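Imprimer | Envoyer par e-mail | Partager (17)
Publié le 2020-05-29, service Documentation de Lenden

Section 4. Préparation et conduite du poste de linge à deux bras Velluner

4.1 Objet de la section

La présente section décrit la mise en place du poste, la présentation des pièces textiles et le suivi des essais de pliage. Elle s'adresse au personnel d'exploitation ayant suivi l'habilitation de niveau 1. Les opérations de câblage et d'étalonnage sont traitées à la section 6.

L'exploitant est invité à tenir compte de l'état présent de la technique. Le poste Velluner est destiné à l'évaluation de tâches ménagères et ne saurait remplacer un agent de blanchisserie. Lors de la campagne menée sur le site de Heltenport, 552 essais ont été enregistrés. Les serviettes et carrés de tissu ont donné des résultats exploitables en l'absence d'intervention humaine ; les vêtements à manches ont requis, dans la majorité des cas, une reprise manuelle.

4.2 Mise en place du plan de travail

1. Couper l'alimentation des deux bras et attendre l'extinction complète des voyants.

2. Essuyer le plateau blanc au moyen d'un chiffon non pelucheux. Ne pas employer de produit lustrant : les reflets perturbent la détection des bords du tissu.

3. Placer la corbeille ajourée dans l'angle arrière droit et y déposer les pièces en vrac, sans les plier ni les tasser. Un tissu peut retomber sur le rebord.

4. Réserver l'angle arrière gauche aux pièces posées sur le plateau. Laisser le centre libre.

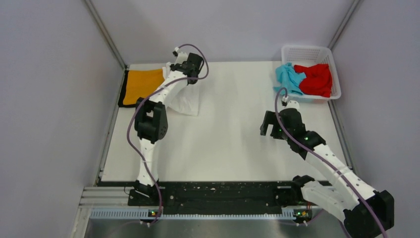 5. Vérifier le cheminement des câbles violets le long de chaque bras. Ils doivent conserver assez de mou pour suivre les articulations, sans pouvoir s'accrocher à la corbeille.

6. Rétablir l'alimentation et lancer le cycle de référence. Durée nominale : 30 secondes.

ATTENTION. Ne jamais introduire les mains entre les parois du poste lorsque les bras sont sous tension, même à l'arrêt apparent.

4.3 Saisie et présentation des vêtements

1. Sélectionner le programme correspondant à la catégorie textile. Le programme 21 est réservé aux cotons légers de couleur claire.

2. Autoriser la prise. Le vêtement doit être soulevé lentement afin que les plis se forment sous l'effet de leur propre poids.

3. Observer la retombée du tissu au-dessus des doigts de la pince. Un coton blanc fortement éclairé, sur fond également blanc, offre peu de contraste ; l'ourlet et les coutures sont alors les repères les plus fiables.
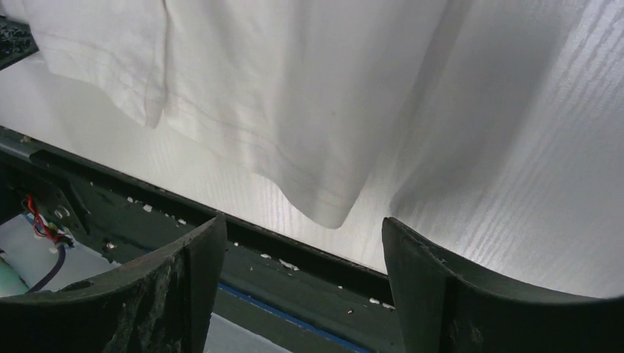 Lorsque le programme ne parvient pas à distinguer l'ourlet d'un simple pli, il interrompt la séquence et affiche le code V-17. L'opérateur repose la pièce, la retourne, puis autorise une nouvelle prise. Au deuxième échec consécutif, la pièce est retirée du lot et portée au registre sous la mention « non traitée ».

Note. Un opérateur expérimenté plie le même vêtement en quelques secondes. L'écart de durée ne constitue pas un défaut de l'appareil et n'ouvre pas droit à intervention au titre du contrat Vanags.

4.4 Entretien courant des pinces

Retirer les peluches et particules déposées sur les pinces à l'aide d'un pinceau souple, hors tension. Les traces d'usure superficielles sur les doigts sont admises. Toute fissure ou tout bord coupant impose le remplacement de la paire complète.

La prochaine révision de cette section est prévue en août.

Imprimer | Envoyer par e-mail | 0 commentaire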